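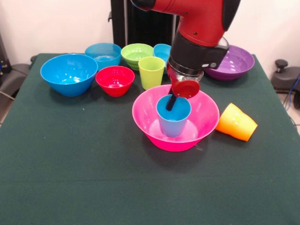 ## What we're asking for in the December round

It is June 2025, which means equipment bids for the December round have to be in before anyone has worked out what they did with the last lot. Laine Laur has drawn the short straw again and is collecting the forms for the Ivton workshop. What follows is where we've got to.

The big item is a second arm. The red and black one is booked solid, and Lộc Ninh has taken to writing his name in the diary in pen. We have two quotes. Nanix will sell us the arm and stand, with the gripper as an extra. Agbenyega will sell us everything together, then charge for delivery as though it were coming by sedan chair. Doğukan Ersoy is going through both with a ruler and will circulate a side-by-side version that a normal person can read.

The small item is the tableware, and it has caused more discussion than the arm. Plastic bowls and cups cost next to nothing, so they have never had a budget line. They have been bought on people's own cards and claimed back under "sundries", which now stands at 617 for the year. Finance would like a word. Nilton Palomino has agreed to have the word.

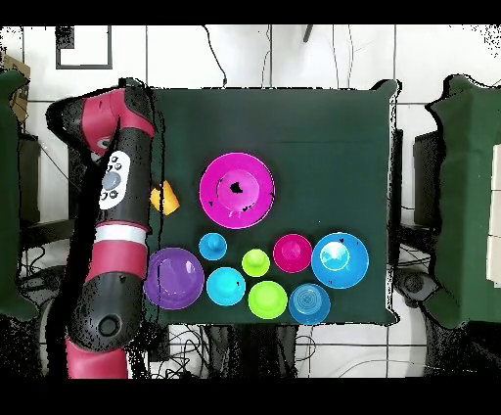

*The sorting table, with this year's sundries.*

From now on there will be one order, placed by Lợi Đinh, for more than 60 pieces in the same colours we use already. Please don't top it up with things you saw on holiday. A new shade of blue sounds harmless until you're the one relabelling.

We also need to talk about floor space. A second arm wants its own table and cloth, plus room for somebody to get round the back without treading on a cable. Moving the chairs gets us part of the way. The rest depends on whether the filing cabinets can go, and whether anyone still has a key to them.

Spare fingertips go on the form too. The last set took 7 weeks to arrive - long enough for us to become very good at paperwork. Inurex will hold three sets on the shelf for us if we pay up front, and Laine thinks we should. So does everyone who remembers the seven weeks.
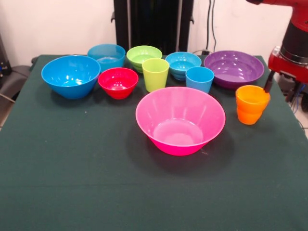 ## What Laine needs from you

- Your bookings on the arm for the next three months, including the ones you haven't admitted to yet.
- Any running costs you've been quietly absorbing. Tape counts. Biscuits don't.
- A view on Nanix or Agbenyega, once Doğukan's comparison is out, in two sentences or fewer.

Send everything to Laine directly. Replies to the whole list will be read, but with less affection.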